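Okay, long one tonight, so put the kettle on. People keep asking me whether a machine can do the boring jobs around the house yet, and my answer after a spring of reading and fiddling is still "some of them, slowly, if you're patient".

I started caring about this back in May, when we were tidying the shop at Givden and I realised I'd opened and shut the same 30 drawers all morning. My shoulders knew it too!

Drawers are a lovely test, I think. You have to find a small handle, get hold of it, pull straight, and stop before the whole thing ends up on the floor. My toddler nephew took a whole summer to get the hang of it, and he had snacks as motivation.

So, drawers it is – a few looks at the job, mostly from very close up:

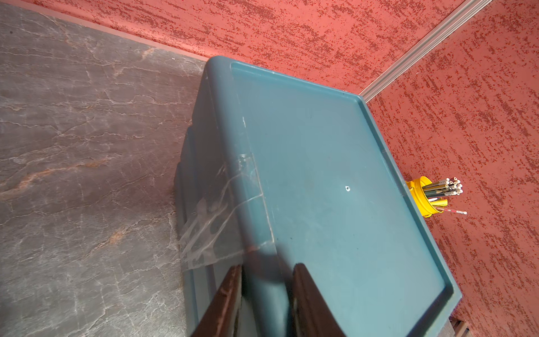
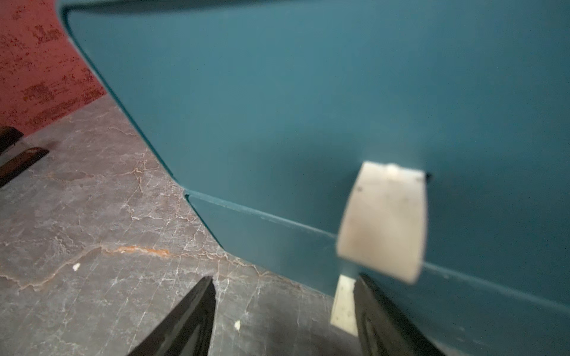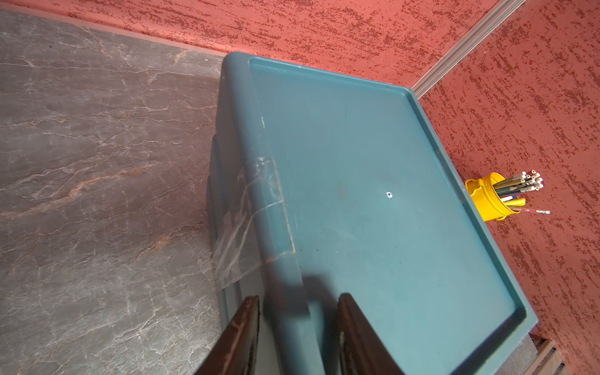
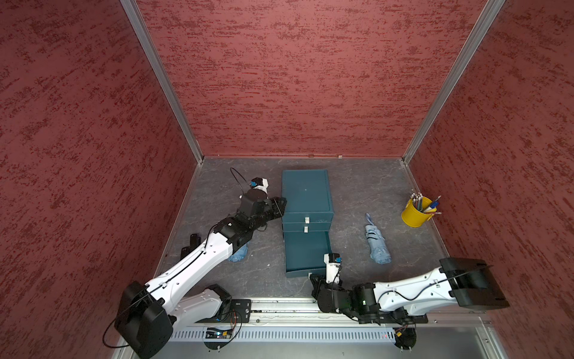

I'd still trust a person first for anything with a sticky runner. The dresser at our place in Restden needs a lift and a wiggle and a bit of muttering, and I have no idea how you'd teach the muttering.

What would I pay for? Putting away the cutlery, and pairing socks. If something could do those 2 jobs without me standing over it I'd hand over $200 tomorrow, colour of the machine no object.

My neighbour reckons we'll all have one in 3 years. I'd love that, but I'm keeping my own two hands in good order for now. Anyway, tell me which chore you'd give away first – I'm reading all the replies with my tea.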